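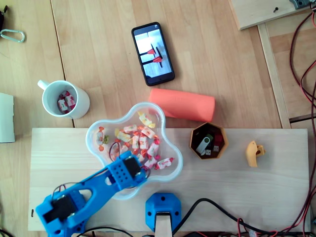 Wrapped candy going soft in an open bowl

Hi all, I've been the candy person at our office in Budstead since January, when I took it over from Teun Hendriks, and I could use a little advice from people who've done this longer than I have. I buy the hard fruit candies in twisted wrappers, the 438-piece bag from Juditz, and put them out on the big table for anybody who walks past. I've been using the clear plastic bowl shaped like a flower, with the wavy rim, and I love it, but it's wide open on top, and by the second week the ones at the bottom are sticky and the wrapper won't peel off cleanly. A few of them always migrate into the white mug as well -- I've stopped fighting that. Should I be looking for a jar with a lid, or is there some trick to keeping them nice in an open dish? I'd hate to give the bowl up, it's such a cheerful thing to have on the table.

skoltley_linda

Keep the bowl! The twisted kind of wrapper isn't sealed, so damp air gets in at both ends, and hard candy soaks it right up. What I do at our front desk (and I've been doing it for years, so I've thrown away my share of sticky lemon drops) is put out only what people will eat in two or three days, and keep the rest of the bag in a screw-top jar in a cupboard. When the bowl gets low, tip the old ones out first, put the fresh ones in, and lay the old ones back on top so they go first. Wash the bowl now and then and let it dry all the way before you refill it -- overnight if you can. The candies that are already stuck I'd just toss.

Pauly51

get a jar with a lid. people eat less too

Mertens Mom

I'd go along with Linda, and I'd add that it matters where the table is. Ours used to sit next to the kettle and everything on it went tacky by lunchtime, gum, mints, you name it. We moved the dish over to the other wall and haven't had much trouble, except in August, when I switch to chewy ones in sealed wrappers and hope for the best.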